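Robot cell rules: your questions

Do I really have to read all 22 rules?
Yes, sorry! I wrote them, and I still keep the sheet taped up by my desk. It takes 8 minutes.

Can I reach in while the arm is paused?
No. Paused isn't stopped – press the stop button, wait for the light, then reach.

Who can change the speed limit?
Only Nelli Kallio or me. Ask first, please.

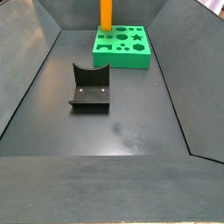

What has to be in place before a run?
My rule is that every fixture gets checked by hand, even if you set it yourself yesterday. Give it a little push and look at the fasteners. On the black bracket that means both of the silver screws in the base plate, and then I go over to the green foam block and check that no crumbs are sitting in the cutouts (the star is a pain to clean). Log it on the Flander sheet and you're good to go!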